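Inbridge Household Storage Study
Call for participants: second round

Inbridge is recruiting adults to take part in a home study on how kitchen tools are stored, found and put back. The study is run from our Pulden office and is led by Fionnuala Scanlon. It is open to people who cook at home on most days and who have lived at their present address for at least a year.
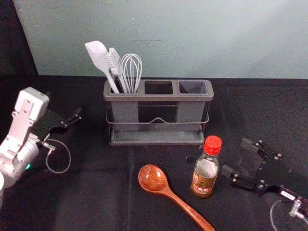
Reading time: 2 minutes

Purpose of the study

Most guidance on kitchen storage is based on the dimensions of cupboards and drawers. Less is known about where people keep the tools they reach for while something is on the hob, and how that arrangement changes when more than one person uses the kitchen. The second round will record retrieval and return of hand tools in ordinary homes across two separate periods of two weeks. Results will be used to revise the Nadik storage guide, last updated before the first round.

We need 55 households. Single-person households and households of any size may apply. One member of each household acts as the named participant and completes the log; other members must agree to be mentioned in it.

What participants will do

Before the first period, a member of the study team will visit and take measurements of the worktop, the main storage places and the distance from each to the hob. The visit does not require the kitchen to be cleared or tidied.

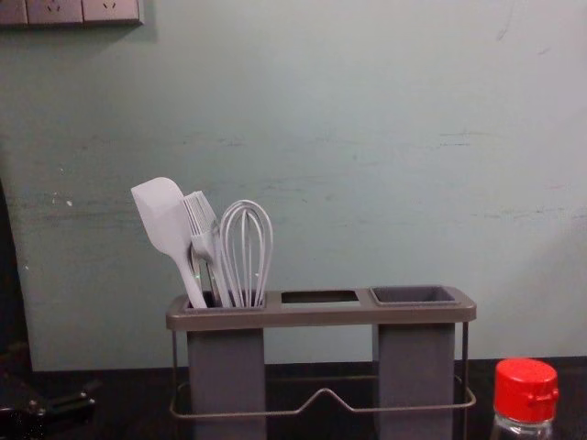 Worktop measurements are taken from the wall to the front edge, and again at the narrowest usable point. Fixed items that limit where a tool holder can stand are recorded separately. These include taps, boilers, window sills and wall-mounted socket outlets such as the ones shown, for which we note the height above the worktop. Tenants do not need their landlord's permission, as nothing is fixed to the wall or altered.

During each period, participants keep a paper log. The entries required are:

1. The tool used, by its ordinary name. Local or family names are acceptable if they are explained once on the first page.

2. Where it was taken from and where it was returned. If it went to the sink or draining rack first, enter that as well.

3. Any occasion on which the tool was not where it was expected to be.

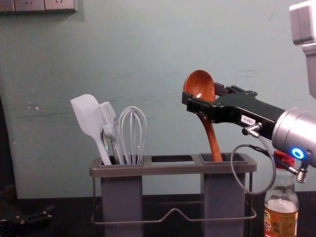

4. Any change to the arrangement, including tools bought, lent, broken or thrown away.

Entries may be made at the end of a meal. A short interview by telephone follows each period.

Who can apply

Applicants must be 18 or over and able to complete a written log in English. Large-print logs are available. Households planning a kitchen refit or a move before the end of the second period cannot be included. Professional cooks may apply, but the log covers domestic cooking only. People who took part in the first round are eligible, provided that their storage has changed in the meantime.

We would particularly like to hear from left-handed applicants and from people with reduced grip strength, both of whom were under-represented in the first round.

Payment and expenses

Each household that completes both periods and both interviews receives £200. A household that withdraws after the first period receives half of this sum. Withdrawal is possible at any time and no reason need be given. Participants are not asked to buy anything, and should keep using the holders, drawers and hooks they already have.
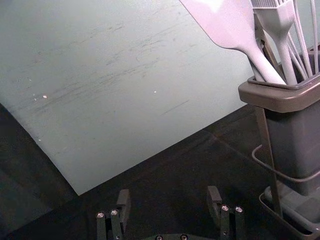
Mogens Vestergaard, commenting on the first round, wrote that the log took less time than he had expected but that the second week was harder to keep up than the first. He asked for more space under item 3, as most of his entries concerned a potato peeler and would not fit on one line. The printed form has been widened accordingly.

Data protection

Logs are stored under a household number. Names and addresses are held in a separate file and deleted when payment has been made. Measurements may be published in tables, without anything that would identify the home. Photographs of a participant's kitchen are taken only with written consent, which can be refused without affecting the application.

How to apply

Ask for an application form at the Pulden office or by post, marking the envelope "Storage Study". The form asks for household size, type of hob, the main storage places in use and the times of day at which a visit would be possible. Applications close at the end of December. Applicants will be told the outcome in writing whether or not they are selected.

Questions about eligibility should be addressed to Aisling Dunne. Questions about payment should be addressed to Peadar Corrigan.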